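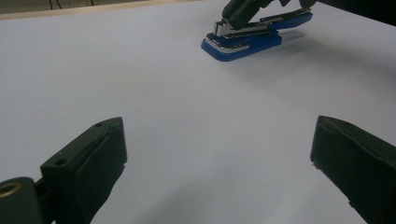

工坊笔记 > 装订间 > 浆糊与纸 > 十一月

十一月,下午四点多开始写,手上还有浆糊,本子角已经粘了一块,先这样吧。

接着上一篇说小麦淀粉浆的事。上次煮的那锅放到第三天就开始出水,刷到纸上一道一道的,我还以为是刷子的毛病,换了羊毛刷也一样。今天重新煮了一锅,淀粉40克,水多给了一点,先泡后煮,泡了一整个上午(以前我只泡半小时,急性子嘛)。差别比我想的大多了!浆煮出来是半透明的,挑起来能挂住,落下去又不会一坨一坨地掉。过了两遍马尾筛,第二遍基本没什么渣。

火候还是老问题。装订间那个电炉只有三档,中档嫌慢,高档一走神就糊底。今天用温度计盯着,到86度的时候浆突然变稠,勺子一下子沉了,我就在那儿转成低档,继续搅了很久,胳膊酸得要命。下次谁煮谁记一下变稠时的温度,我想看看是不是每次都在这附近,还是跟这批淀粉有关。记在墙上那张表里也行,别写在便利贴上,便利贴上次全掉进水槽后面去了。

锅底还是有一圈薄皮,刮不干净就别往筛子里倒,宁可少一点。

纸。Zulludetti 那边寄来的样纸到了,标签上写的是951号,偏暖的白,手感有点像旧账本的内页。纸边是裁过的,不是毛边,我个人有点失望,但是做内页肯定省事。先查丝缕方向:老办法,裁一个小方块,一面抹湿,看它往哪边卷。卷得很干脆,轴线跟长边平行,所以整张对折一次做大开本正好,再折一次丝缕就横过来了,书会翻不平,合上以后书口还会鼓。这个错我犯过,那本相册到现在还在架子上咧着嘴。

然后是托裱试验。我把951号纸裁成一样大的条,分三种办法上浆:

甲,浆直接刷在纸上,马上贴。
乙,纸先喷一遍水,等它舒展开,再刷浆。
丙,浆刷在衬纸上,纸干着往上放。

甲起泡,起得很难看,中间那几个泡用骨刀赶都赶不走,越赶越皱。乙最服帖,就是湿的时候特别娇气,我拎角的时候撕了一条(重做)。丙介于中间,边上会翘,可是操作起来最省心,一个人就能干。如果做的是小开本的封面,我可能会选丙,再在边上补一点浆。大张的还是乙,而且最好两个人,一人提一边。

压平用的是靠窗的那台旧压机,吸水纸上下各两层,第一次换纸是半小时以后,第二次是午饭以后。吸水纸已经有点发黄了,该买新的了,采购单我写上去了。写这段的时候样条还在压着,所以干了以后平不平,得等下一篇。

顺便抱怨一下胶。架子上那瓶 Brurell 的白胶,瓶口又堵了。用完请拧紧,拧之前擦一下瓶嘴,求求各位。我拿针捅了半天,捅开以后喷了一围裙。这胶做硬壳其实挺好,干得快,拉力也够,可是修旧书我不想用,以后要拆的人会骂我们的。今天试着把它跟淀粉浆混了一点,想要浆的慢和胶的劲儿。比例是浆多胶少,没称,凭勺子。混出来刷着很舒服,在布面上滑得很,有时间把角折好再压下去。我做了一个小样壳,包角用的是那种老的折法,布在角上叠得薄薄的,指甲一刮就顺了,开心。缺点是混好的胶过夜肯定不行,现用现混。 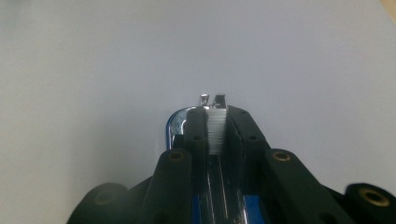

说回修的那本书。Tibor Fekete 拿来的那本家常菜谱,他祖母手抄的,书脊已经整个脱开,中间几帖散着。最惨的是 Gulyás 那一页,油渍从这一页一直透到后面几页,纸边一摸就掉渣。他说家里每年冬天都翻这一页,锅就在旁边,所以不奇怪。我问他要不要把油渍处理一下,他想都没想就说不要,留着。我也是这个意思!油渍留着,只补边。

补边用的是薄皮纸,撕的,不裁,毛茬顺着原纸的破口搭上去,搭得很窄。浆要调得很稀,用新煮的这锅兑水,稀到像牛奶那样。我先在一张废纸上试,干了以后几乎摸不出台阶。正式的页今天只补了右下角,先看一晚上。油浸过的地方浆不太吃得进去,刷上去会缩成小珠子,我用指肚轻轻压了好几次才肯待着。有没有人知道油纸上浆更好的办法?不想上酒精,墨水是蓝黑的,我在角落里用湿棉签点了一下,有一点点颜色下来,所以这本书从头到尾都得躲着水走。

帖子的顺序也得先理清楚。原书没有页码,祖母是想到哪儿写到哪儿,果酱后面接着腌黄瓜,再后面忽然是一段怎么洗羊毛毯。我按针孔对的:同一帖里的纸孔位置是一致的,散页的孔稍微歪一点的就能配上对。有2张怎么配都配不上,孔距明显不一样,可能是后来夹进去的。先单独放在文件夹里,等 Tibor 下次来让他问问家里人。请不要替我“顺手”塞回去。

缝线打算照原来的孔走,不打新孔。原线是棉的,已经发脆,我留了一小段在信封里。新线想用亚麻的,细一号,上蜡。粗了书脊会胖,这本书本来就夹了不少剪报,再胖就合不上了。封面的布还能救,书脊那条布救不了,染一条颜色接近的。茶水染的第一块偏黄,第二块加了点核桃皮,又偏灰……明天再调吧,今天眼睛看颜色已经不准了,而且天早就暗了,灯下配色是给自己找麻烦。

杂七杂八的:

骨刀那把短的边上有个小缺口,会在软布上拉出印子,磨好之前只拿来赶纸。
湿度这两天偏低,窗边的纸板开始翘,我都挪到里间架子下层了,要找的话去那儿找。
Skerkville 那边的冬季书市问我们要不要摆一张桌子,我说得先问大家。想去的话跟我讲一声,我倒是挺想去的,去年那家卖旧铅字的我还惦记着呢。
剩的浆在冰箱第二层,盖了一层水,用的时候先把水倒掉再搅。不是酸奶。

接下来要做的,自己记着:换吸水纸,看甲乙丙三种样条,右下角补的地方对着光看一眼,然后再决定要不要往下补 Gulyás 那页的上边。染布。给 Zulludetti 回信,问有没有同一种纸的毛边,丝缕能不能走短边。

快七点了,锅还泡着没洗。

近期笔记
羊毛刷怎么洗才不掉毛
核桃皮染布,第一轮
相册书口为什么咧着
亚麻线上蜡:蜂蜡和别的蜡
旧压机的螺杆又响了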